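Unit 6 handout: Appraising a data collection kit
Module: Automation Equipment and Procurement
November 2020

1. Purpose of the unit

Students should be able to read a supplier's offer for hand-held gripper kits, separate measurable claims from sales wording, and draft acceptance tests. The offer used throughout is the Endero paired kit, supplied in this country through Zastholm. The comparison offer is the Hinojosa single-handed kit with the Allolar software licence. Both quotations are in the course folder.

2. What is quoted

The Endero offer covers two hand-held grippers, cabling, a calibration sheet and one year of support. The price is 1,377 pounds before tax. Spare fingertip pads are charged separately at 30 pounds a set, and the quotation does not say how long a set should last. Hinojosa quotes 504 pounds for one gripper, with the Allolar licence renewed every December. A fair comparison must double the hardware and add the licence for the whole period of use.

3. Terms

Opening: the greatest distance between the two pads, measured at the tips.
Backlash: movement of a fingertip with the trigger held still.
Drift: change in the reported opening over a session without recalibration.
Usable episode: one recording that passes the supplier's own checks and yours.

Note that Zastholm uses 'episode' for any recording, including those later rejected. Ask for both figures.

4. Soft goods as a test load

Rigid blocks flatter a gripper. They hold their shape, and a poor approach angle is often forgiven. Cloth does neither, and a kit intended for household tasks should be assessed on it.

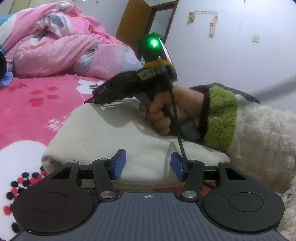

Paired kits need a trial in which both tools work close together, on a surface that gives. Bench figures for a single tool say little about crowding. With one tip down on thick ribbed cloth and the blue pads of the other tool standing wide apart at the hem, the points to assess are clearance between the tools and the path of the cable. A cable crossing in front of the hand and over the fabric, as it does in this setup, should be entered on the trial sheet as a snag risk – the Endero quotation lists cable length but no routing clips. Patterned bedding is also a harder background than a plain bench.

5. Acceptance criteria (draft)

a) 153 recorded folds per pair of tools, split evenly between three operators.
b) Backlash measured before the first fold and after the last.
c) Pads inspected for wear and lifting at the edges.
d) Snags logged separately from failed grasps.

6. For next week

Bring a one-page cost comparison over two years. State your assumption on pad life – the totals depend heavily on it.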